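# Protero promete 30 roteiros «à medida» em Langat, mas os preços ficam para depois

A agência de viagens Protero anunciou na quarta-feira, 24 de maio de 2023, um catálogo de 30 roteiros individuais em Langat, desenhados, segundo o comunicado, «em torno de cada viajante». A palavra «exclusivo» aparece no texto várias vezes. Os preços, nenhuma.

A diretora comercial, Naomi Tanui, garante que cada cliente terá um consultor próprio, do primeiro telefonema ao regresso a casa. A empresa emprega 15 consultores e diz esperar 2.000 reservas até ao fim do primeiro ano. Questionada sobre como se faz essa conta, Tanui respondeu que «a equipa vai crescer com a procura» – sem adiantar quando, nem com que orçamento. 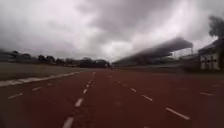 A concorrência recebeu a notícia com frieza. Elfriede Teuber, da agência Flelari, lembra que metade dos percursos agora apresentados já se vendia há anos com outros nomes e que a novidade está sobretudo na brochura. Também desconfia da promessa de «sol garantido» nos programas desportivos, que incluem treinos matinais ao ar livre. Um céu tapado de nuvens cinzentas sobre uma pista de atletismo, sem uma nesga de azul, não consta do catálogo, mas é coisa que qualquer cliente pode encontrar, e o contrato nada prevê para esse caso. A Protero responde que a expressão é «de caráter promocional».

Há ainda a questão das taxas. O único valor que a empresa aceitou divulgar foi o da caução, 1.909 euros por pessoa, a pagar no ato da reserva. As condições gerais, a que tivemos acesso, permitem trocar de hotel e de guia até à véspera da partida sem compensação. Nassoro Ogola, consultor de viagens independente, considera a cláusula difícil de conciliar com um serviço vendido como personalizado: «Se me mudam o hotel e o guia, o que é que foi feito à minha medida?»

Tanui diz que as alterações serão «excecionais» e que a redação das condições está a ser revista. Não indicou prazo. As primeiras partidas estão marcadas para agosto e as reservas já abriram.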